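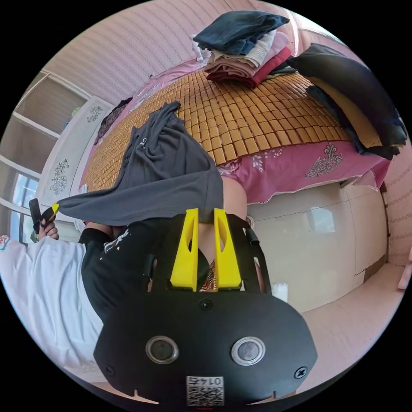
Skudport Slow Laundry Club

ok it's my turn to run the account this week so you are getting a thread about folding. hi, it's Chepkoech! grab a drink

1/ the bed is the best folding table in any apartment and I will not be taking questions. especially a bed with a bamboo mat on it. the tiles are hard enough that a shirt lies flat the second you put it down, and you can slide the finished stack along to the far end without it toppling over (mostly)

2/ jeans go on TOP of the pile. I know. Hammad Hayat has been telling me for years that heavy stuff goes on the bottom. but I wear the jeans first, so I want to reach the jeans first, and the knits under them come out nice and pressed

3/ dark red things live at the bottom until November. that's my whole seasonal system 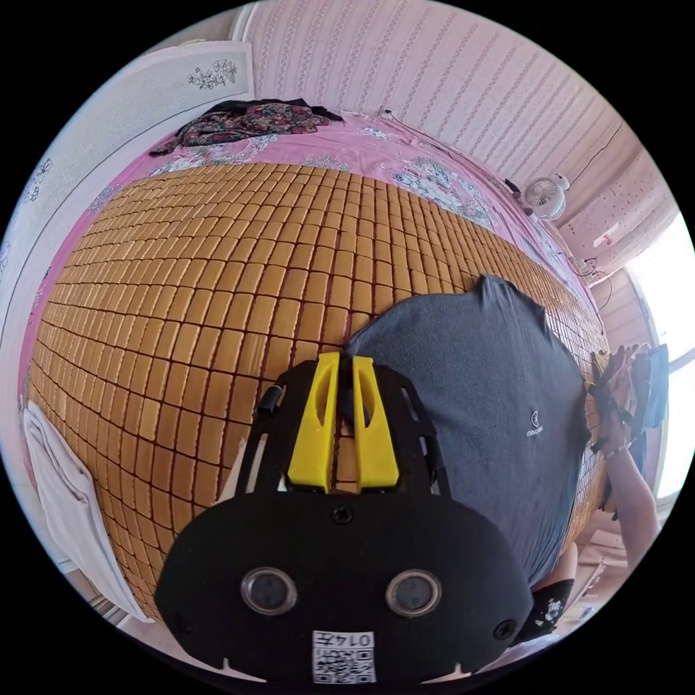 Skudport, May 29, 2018

4/ the gray T-shirt. everybody owns one and everybody folds it badly. spread it out on the mat and smooth from the middle toward the hems, long slow strokes with your whole palm. heathered fabric hides creases from you and then shows them off at work

5/ if your mat is the kind with the little tiles on cords, check for a snapped cord before you put anything knitted down. I lost a good sweater to one of those. Rukhsana Sandhu showed me how to tie a new cord in and it took her 5 minutes, me a whole evening

6/ someone asked what I paid for mine. 36 at the Novside market, down from 80, and I carried it home on the bus like a rolled-up rug 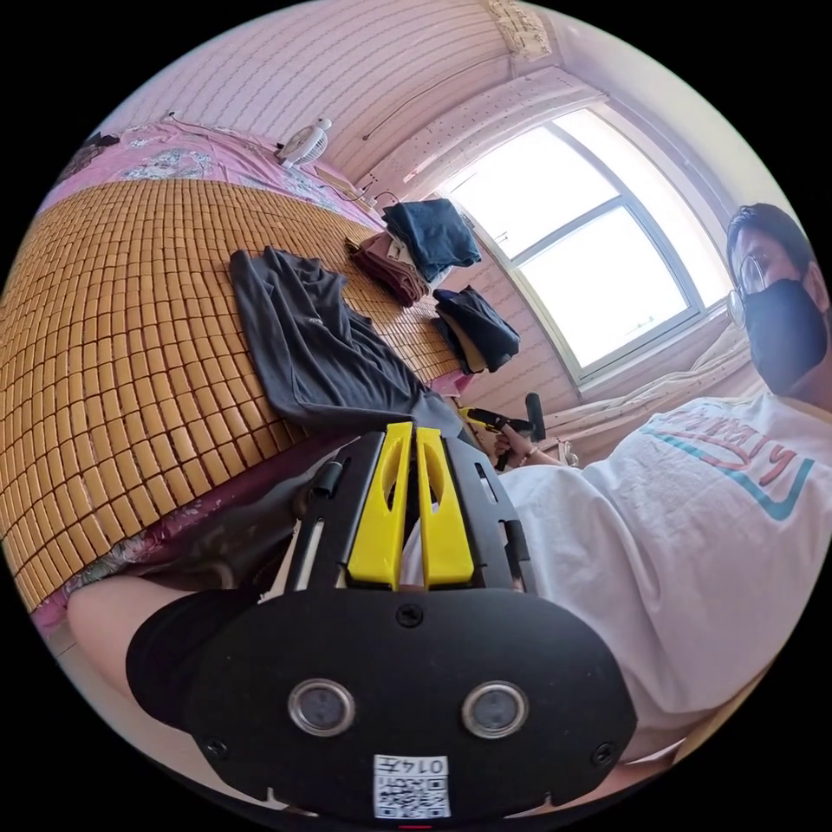 7/ I fold face down, always. front of the shirt on the mat, sleeves in, sides in, then up from the bottom in thirds. the one on the bed still has a sleeve stuck out toward the top and that little light logo up by the collar, so you can see where it starts. when you flip it over at the end the front is clean and flat and you feel like you work in a store!!

8/ do it by a window in daylight. navy and black look exactly the same under my bedroom bulb and I've gone out in mismatched socks more than once because of it

9/ a small fan on the bed is lovely in this weather but point it away from the thin stuff or you'll be chasing pillowcases
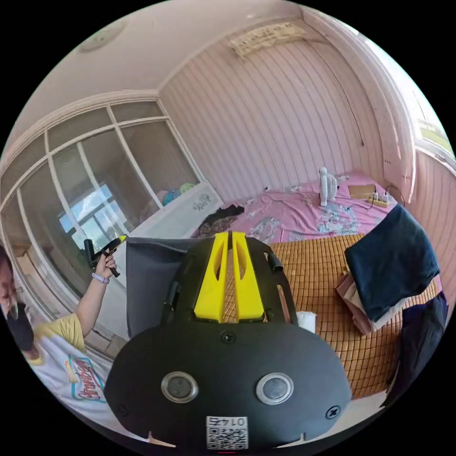 White tee, yellow sleeves: my favorite kind of shirt to fold.

10/ because the sleeves are a different color you can see right away if your fold is crooked. great shirt for teaching kids. big graphic on the front though, so NO iron on that, fold it inward and leave it alone

11/ Ekkachai Rojanasak wants me to say that hanging is also fine. hanging is also fine, Ekkachai

12/ fitted sheets next time, I need to work up to it. send me your worst ones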